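Who Eats What in Flellach House?
A project report by Lama Chamoun
Food and Society module, group 6

I picked shared kitchens because I live in one and I have opinions about it. My tutor, Danica Tóth, said opinions were fine as long as I went and asked other people for theirs, so I did. I ended up talking to 19 students in Flellach House over two weeks, mostly while they were cooking, so my notes have oil on them.

What I wanted to know was simple enough: do people who share a kitchen ever share food? I'd read a bit about families eating together less than they used to, and I wondered if student halls were going the same way or if we'd never eaten together in the first place.

How I did it

I had a short list of questions (what did you eat last night, who with, who bought it) and then I let people talk. Ignacio Figueroa came along for the first few and wrote while I asked, which was a massive help because I talk too fast and forget to listen! After that I recorded everyone on my phone, with permission, and typed it up later. I also asked people to keep a food diary for 6 days. Most managed four. One person wrote "toast" every day and I believe them.

What people told me

Almost everyone said they'd like to eat with others more often, and almost everyone had eaten alone the night before. Timetables came up a lot. The nursing students get in late, the engineers eat at five like my nan, and by the time two people are hungry together there's only one ring free.

Storage came up even more, and I hadn't planned to ask about it at all. People know exactly which shelf is theirs. They know whose oil is whose.
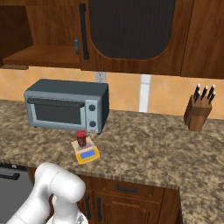
Picture: kitchen simulation, computer render

Sơn Thân told me he'd started the year putting his spices out for anybody to use, and by the second month he'd moved the lot into his bedroom. He wasn't cross about it. He said he'd cook for anyone who asked — he just didn't want to find the chilli flakes gone when he was halfway through a soup. Three other people said nearly the same thing, and I think that's my most useful finding. Giving someone a meal feels nice and having your ingredients borrowed doesn't, even if the meal costs more.

The second floor was different. Wellington Moura runs a pot there that he calls Bamemero, where everyone who wants in pays 2 pounds and he makes one big thing, usually beans and rice. I went along and it was lovely, loud and very crowded, and I stayed far longer than I needed to for research purposes. He keeps a list on the fridge and if you're on it twice you wash up.

What I'd change

I only asked one building, and the people who said yes to me were the ones already in the kitchen, so anyone living on takeaways got missed completely. I'd also start the diaries earlier, before deadlines hit. In June I'd like to go back and see if Bamemero is still going once exams are over and half the floor has gone home.

Handed in 9th May. Typed interviews and the food diaries are in the folder with this report.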